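Our visit to the Carvalho open day, 17 Sep 2026

Joana Valente had been telling me since April that I should come along to the open day at Carvalho, and I am so glad I finally listened (and that I wore flat shoes, because there is a lot of floor to cover!). We came by the number 8 bus, which drops you at the gate, and Rosaura Ospina met us at the door with name stickers and very welcome coffee.

I had expected rows of chairs and a long speech. What we got was one big open hall, with white partition walls to break it up and tables set out here and there, so you could wander at your own pace and stop wherever you liked. Rosaura talked us through how they furnish it for visitors — mostly folding tables, which go away in the evening — and Joana, who loves a well-run room, asked her far more questions than I did.

My favorite corner was the one with the glass-topped table. It has a dark metal frame and a shelf underneath, and there was a handsome red hardcover on it with gold lettering down the spine.
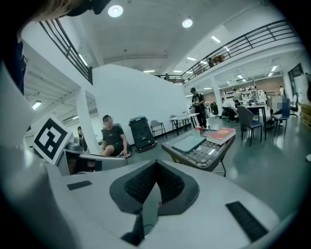

I would happily have a table like that at home, though mine would be covered in mail within 3 days. We stayed until five, missed one bus, and shared a slice of Deolinda Seixas's orange cake while we waited for the next.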